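**Tarkham open day – quick write-up**

Got back late so this is a bit rushed. 13 of us went over to Tarkham on 14 July 2020 for the open day, hosted by Adeel Usmani. Good turnout. Parking awful, use the Khattak side next time.

Started with the simulation demo. Everything gets tried on screen first, arm and table and all, before anyone touches the real kit. Adeel said the Jutov job went through 700 trial runs that way. Lots of questions about reach, and how far out the arm can work over the tabletop.
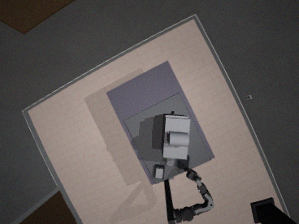

*Simulated arm from overhead, reaching off its mat and over the table.*

Then tea (decent biscuits) and on to lab handling, which most of us had come for. Plates and racks, stand to stand. Corner brackets on the stands mark out where things go – simple idea, and a few people were scribbling notes. Banimico have asked for a similar layout, delivery in December if the budgt holds. Long chat about how you'd teach the positions. I lost the thread a bit there, ask Adeel.
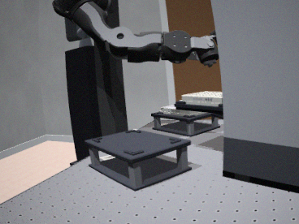 *Lab set-up in simulation: gripper up near the white rack, bracketed stand at the front.*

Slides run to 102 pages, will send the link when I've got it. Next visit probaly December too, names to me please. Minibus if enough want it.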